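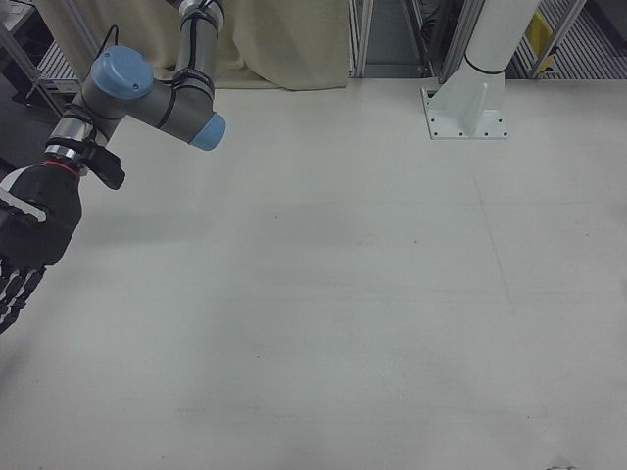

I've been meaning to write something about work for months, and since it's November and dark by teatime I've run out of excuses. People at family dos ask me whether the robots have taken my job yet, and the proper answer takes longer than anyone wants to stand by the buffet for.

For those who don't know, I work at Dunne, out at Rostley, where we pack and send out spare parts. I did 6 years on the benches before they moved me over to the trials side, where we try out handling arms before they go anywhere near the floor. We've had two lots of software through, first Vavo and now Dondeo, and I've learned to swear at both of them.

What's changed most is what I'm tired from. On the benches it was my wrists and the small of my back. You might do 758 picks in a shift (my best ever, and I had to sit in the car for a bit before driving home). Now it's my eyes and my head. I watch a hand go for the same little bag of washers 100 times and write down each go, what it did and what I'd have done, which I'd never once had to put into words before. Try explaining how you know a bag is going to slip! You just know, and then you have to sit there and work out what it was that you knew.

Tomás Flanagan, who trained me on the benches all those years ago, came across in the spring and was dead set against it. He's still not what you'd call a convert, but he's very good at it – he'll look at a grip and say "thumb's too high" before anyone has looked at a single number, and the younger ones have started fetching him over from his tea to ask.

The other thing is the mess. I had pictured something very clean and hushed, and what you get is mostly computers and cables, with black leads running across the table in every direction and a paper cup on its side in among them. I feel quite at home there now.
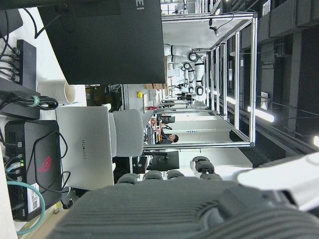
What I miss

The talking, mainly. On the benches your hands got on with it and your mouth was free, so you knew everybody's business, whose boiler had gone and whose daughter was expecting. Trials work needs you to pay attention, and a whole morning can go by with hardly a word beyond "again" and "stop". A few of us have started taking our dinner break back in the old canteen so we don't lose touch, and I'd recommend that to anyone who gets moved.

As for jobs, I can only tell you what I've seen. The bench team is smaller than it was, mostly through people retiring and not being replaced, and I do worry about who'll know how to do it by hand in ten years. I said so at the last staff meeting and was told it was a good point. I'll be saying it again at the next one.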